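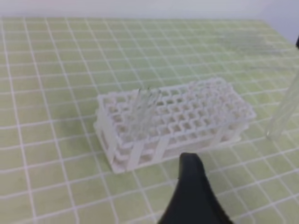 Seed saving in a damp house, what am I doing wrong?

Posted by Vega Ortuño in Growing and Allotments

Hello all, hoping someone can help before I lose another year's worth. I've been saving my own seed for a while now, mostly beans, tomatoes, lettuce and a squash I've got very attached to, and every spring I seem to get a worse result than the one before. Last year the lettuce was nearly a complete write-off. I sowed a whole tray of 30 cells in February on the kitchen windowsill and got four weedy little things that fell over.

Our house is old and damp. Not dripping down the walls damp, but the salt clumps and the envelopes sort of seal themselves shut. I've been keeping everything in paper packets in a biscuit tin at the back of the larder, which I thought was right because my gran did it, though thinking about it she lived in a much drier place and had a stove going all year.

Things I've tried so far: rice in the tin (weevils, never again), moving the tin to the bedroom, and putting the beans in jam jars. The jam jar beans went mouldy within a month. I don't understand that, as I'd had them on a tray for a good week first and they felt dry to me.
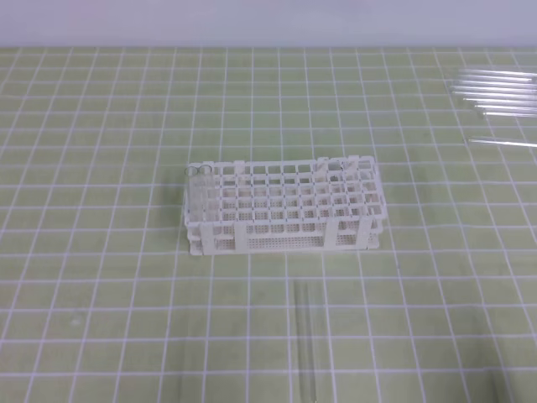

I'm also muddled about the freezer. One book says freeze everything, another says you'll kill the lot. I've got a little freezer drawer that only has peas in it so there's room. And do tomato seeds really need all that business with letting them rot in water? I tried it once and the smell was so bad my partner put the jar outside and a bird or something knocked it over.

Any advice welcome, I've only got a small budget so nothing too fancy please. Can't be buying in fresh every year when a packet of squash seed has five in it!

Ignacio Prieto

Hi Vega, your beans weren't dry enough. A week on a tray in a damp house just gets them as dry as the house, and then you've shut all that moisture in with them. Put a bean on something hard and hit it with a hammer. If it shatters, it's ready for a jar. If it squashes or dents, back on the tray it goes. I do mine in the airing cupboard for three weeks and they rattle like gravel by the end.

For everything else, get some silica gel, the sort that changes colour. I bought a 300 gram bag ages ago and I'm still using the same stuff, you just dry it out in a low oven when it turns. Equal weight of seed and gel in a sealed jar for a week or so, then take the seed out and put it in a different airtight jar. Don't dry them in the oven itself whatever you do. I did that with a whole year of leeks and cooked them.

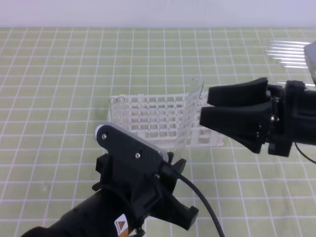 The other thing is heat. A larder that backs on to a cooker is no good, nor is a shed, because it's up and down all day. Mine live in an old Ostmont cool box under the stairs - the lid doesn't shut properly any more so I keep a brick on it. Looks daft but the temperature hardly moves under there. Parsnips I don't bother saving for more than a year, nor onions. Lettuce should do you three or four years if it's kept dry, so I'd say yours had a hard life in that tin.

Label everything with the year as well as the name. I say this as a man with a jar marked "good ones".

Kazimír Kratochvíl

just buy new seed, life's too short. Hendriks do a clearance every autumn and its cheap as chips

Ainhoa Bermúdez

I'd go along with most of what Ignacio has put, but I wanted to answer the freezer and tomato bits as they've been skipped.

Freezer first. It's fine, and it's very good for keeping things long term, but only if the seed is properly dry to begin with. Any water left in there turns to ice and bursts the cells, and that's where your second book is coming from. So hammer test the beans, silica gel for the small stuff, then into a jar with a good seal and into the drawer with the peas. When you want some, take the whole jar out and leave it shut on the side overnight before you open it. If you open it cold, the damp air in your kitchen goes straight on to the seed and you're back where you started. For anything you'll sow next spring I wouldn't bother freezing at all, the fridge is plenty.

Now tomatoes. Yes, I'm afraid I do the smelly jar! You can get away with rubbing them in a sieve under the tap and drying them on a plate, and they'll come up, but the jelly round the seed is meant to stop it sprouting and the fermenting clears it off nicely. Two or three days is enough, people leave it far too long and then wonder about the pong. Put a bit of cloth over the top with an elastic band. Rinse well, tip off whatever floats, and spread the rest on a china plate. Kitchen paper sticks to them for ever.

And before you throw last year's lettuce out, do a test. Ten seeds on damp kitchen paper in a sandwich bag, somewhere not too hot, and look after a week. Lettuce sulks if it's too warm, so a sunny windowsill over a radiator could be half your trouble. If six come up, sow a bit thicker and carry on.

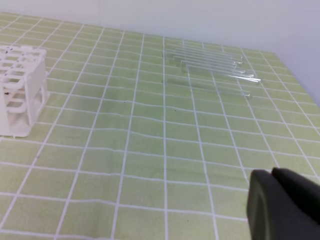
Esperanza Aranda wants to know whether the squash is being hand pollinated, as hers came back as something like a bitter marrow after one summer next to a neighbour's courgettes, and no amount of careful drying will help with that. She tapes the flowers shut the evening before they open, both male and female, does the deed in the morning and tapes the female up again afterwards. A bit of wool round the stalk tells her which fruit to keep. And if any squash from saved seed tastes bitter, spit it out and don't eat the rest, it can make you properly ill.

Vega Ortuño

Oh this is brilliant, thank you all. I've just been out and hit a bean with a hammer and it went flat as a pancake, so that's that explained. Silica gel ordered. Esperanza, no I haven't been taping anything, and there are courgettes two plots down, so I'll have a go this summer with a roll of masking tape. Does it matter if it rains on them?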